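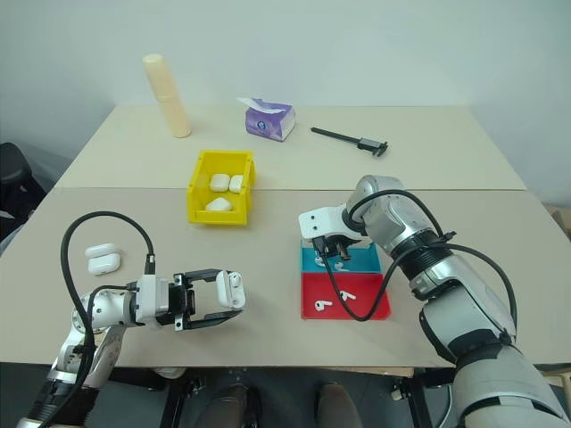

About Zenddale

Zenddale tries out grippers for people who would otherwise have to believe the brochure. Annelies and Cor Michiels started the company in January with two arms, a borrowed table and firm opinions about fingertips. The table has since been returned.

We like small, slippery things. Earbuds and their charging cases are a favorite, being smooth, rounded and apparently designed by someone who hates parallel jaws. Every gripper gets the same parts, the same trays and 30 tries per part. You get the full results, drops included.

Milan Vermeulen runs the arms. Sadao Kudo looks after controllers and the cables, which have their own ideas. Kathleen Cullinane writes the reports and removes the adjectives.

We don't sell grippers, and we don't take commission from those who do. Visits are on Wednesday from 9. Bring your most annoying part.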